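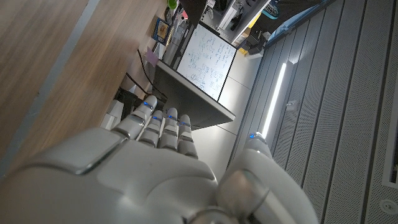 *A white robotic hand, blue lights at the fingertips.*

# Writing up an overnight call: fire, crash, shooting

Quick version for new stringers at the Grellton desk. Longer one is coming, Isabelle has been promising it since October. Read this before your first night, not during.

## Before you go anywhere

Log the page. Time, type of call, street, which units. Write down exactly what dispatch said, then put "scanner" next to it so we know where it came from.

Scanner traffic is a tip. Never publish from it. Not the address, not "reports of", not a post on the site's feed with a siren emoji. If all we've got is scanner, we've got nothing yet.

Call the night editor before you leave. That's Trevor Campbell up to 2 a.m., Brock Marchand after. Text is fine if they don't pick up, but keep driving only once one of them answers.

## At the scene

1. Park well back. Don't block the street, don't block a hydrant, leave the hazards off if there's a responder parked near you.
2. Find the tape. No tape yet? Stay across the road and ask the first officer who isn't busy where you can stand.
3. Find whoever is speaking for the department. For fire it's usually the battalion chief. For police, ask for the public information officer, and if they're not coming out ask for the shift supervisor's name and rank.
4. Get the spelling. Every time. Yes, even Smith.
5. Note the time of everything. Arrival, first quote, when the ambulance leaves.

If it was a shooting, and they haven't told you it's over, you're too close. Go back to the car. Brock will never chew you out for a late story, he will for standing in a driveway with someone still inside the house with a gun.

Photos: no faces of the injured, no open ambulance doors, no license plates unless police are asking the public to look for the car. Shoot wide. Get one of the street sign.

## What to ask

Same list whatever kind of call it is.

- What time did the first call come in?
- How many people hurt, and how bad? (use their words, "critical", "serious", don't upgrade them)
- Taken where?
- Anyone in custody? Anyone being looked for?
- Is there any danger to people living nearby right now?
- Road closed? Until when?
- When's the next update and who gives it?

"I can't comment on that" is an answer. Write it down with the time. You may need it.

## Neighbors and witnesses

Ask, don't push. "Did you see it or did you hear it?" is the most useful question you have. Somebody who heard three bangs did not see a shooting. Say what they heard.

First and last name, street (not house number), age if they'll give it. If a person is crying or has blood on them, give them the desk number and walk away. We can talk to them tomorow or never.

Family of the person hurt: call Trevor first. No exceptions, I don't care what the Parkisham paper is doing.

## Naming people

We don't name anyone who has died until police confirm it to us and tell us family has been told. Both. A Facebook post from a cousin is neither.

Suspects: named when charged. "Arrested" isn't charged. "Person of interest" definitely isn't. Under 18, ask Isabelle Chan, any hour.

## The write-up

First version is short. 60 words is plenty. What, where, when, who says so.

Something like:

> One man was taken to the hospital early this morning after a two-car crash on Stockdale Road, Grellton police said. The road is closed in both directions. Police have not said what caused the crash.

That's it. File it. Then build.

Second version, 400 words tops, once you've had an official update. Order goes:

- newest confirmed fact
- condition of anyone hurt
- what police or fire say happened
- what's closed, what people should do
- witness, if you've got a good one
- earlier background, last

Attribution in every paragraph that has a claim in it. Reads clunky. Leave it clunky, Harvey Beaudoin on the copy desk will smooth it out at 7.

Words to skip: shocking, horrific, rushed to hospital, gunman (unless police say so), "a source". Say "shooting" not "active shooter incident" unless its still going on and they've used the phrase.

## Updating and fixing

Change the time stamp every time you change a fact. Put a line at the bottom saying what's new.

Got something wrong? Fix it, say you fixed it, tell the editor. Numbers of injured change a lot in the first hours, so write "police first said two people were hurt, and later said three". Don't just swap the number quietly.

## After

Call the Nonberg hospital desk once before you sign off for a condition check. They'll need the patient's full name, so if you haven't got one skip it and leave a note for Fumiko Sasaki, she has days.

Dump your photos and notes in the shared folder, with the street name and the type of call in the folder name. Mileage goes on the sheet by the door.

Bad one? Ring Fumiko or Isabelle, doesn't matter how late. Then go home and sleep.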